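# Open Day at the Kukico Workshop: Questions and Answers

We collected these questions from the e-mails that came to us after the invitation was sent. If your question is missing, please write to the address in your confirmation and we will add it to this page.

### When and where is it?

The open day is in March, at our workshop in Gisholm. The doors open at 10 a.m. and close at 4 p.m. Take the elevator to the top floor and follow the corridor to room 903. The number on the door is small, so please look for the paper arrow.

### Do I need to register?

Yes. We have 200 places for the whole day and each visitor gets a start time. Children under school age do not need a place of their own. If you cannot come, please cancel, so we can offer the place to the next person on the list.

### What does it cost?

It is free. Coffee and tea are also free. Lunch we do not serve, but there is a bakery on the ground floor.

### What will I see?

The visit has two parts. In the first part you see Prunolon, our two-armed robot, working with cloth: towels, pillowcases and a small blanket. In the second part you see how people prepare the lessons for such a robot, and you can try this work with your own hands.

The second part is usually the one visitors ask more about, so the next answers are mostly about it.

### How can a person prepare a lesson for a robot?

The person holds a gripper in the hand and does a normal task from the house with it. A camera on the gripper records what happens between the fingers and in the room near them. Later the recordings are used for training. One recording is short, and a robot needs very many of them. For cloth we work at present with a set of 2000 recordings, and for some tasks it is still not enough.

### Why do you practice with beds and blankets?

Cloth is difficult. A cup has the same shape in the morning and in the evening, but a blanket has a new shape each time somebody touches it. Bedrooms also have many patterns and many things close together, such as a chair standing beside the bed, and the robot must learn which edge belongs to what.

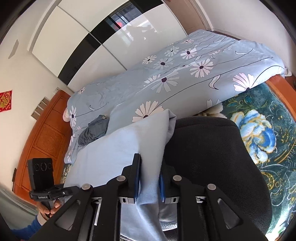
*Alipour*

### Is it hard to hold a blanket with two fingers?

At the beginning, yes. With a fleece blanket like the light blue one over the side of the bed, most people want to grab a big piece from the middle. It is better to bring the fingers to a fold or an edge, close them slowly and then lift. The pads on the inner side of the fingers are there for the grip, so you do not have to squeeze with force.

### Can two people work together?

Yes, and we recommend it for large pieces. Please agree before you start who takes which corner. Speak to each other while you work.

### How long may I try?

Every visitor has five minutes with the grippers. If the line is short, you may go again.

### Is the equipment heavy?

For a few minutes it is comfortable for most adults. After a longer time you will feel it in the wrist. You may sit down or stop whenever you like. Long necklaces and loose scarves should stay in your bag, please.

### Will my recording be kept?

Only if you sign the form at the entrance. Without the form you can try everything in the same way, and your recording is deleted in the evening. We ask parents to sign for their children.

### May I take photos?

Yes, in both rooms, but without flash while Prunolon is working. Please ask other visitors before you photograph them.

### Can Prunolon make a whole bed?

Not yet. It can pull a flat blanket straight and it can fold a towel. A duvet with a loose cover is still too much for it. During the demonstration it may also fail at the easier tasks. In this case we start the task again, and you are welcome to ask what went wrong.

### May I stand close to the robot?

There is a yellow line on the floor and we ask you to stay behind it as long as the arms are switched on. Between two demonstrations the arms are off, and then you can come nearer with one of our staff.

### Is the workshop accessible with a wheelchair?

Yes, the elevator, the corridor and both rooms. The grippers can be used sitting. Please tell us when you register, and we will give you a start time with more space.

### In which language is the tour?

In English. We are not all native speakers here, so do not be shy about your own English.

### Can I come with a school class?

For classes we have separate mornings later in the spring. Please write to us with the age of the pupils and the size of the group.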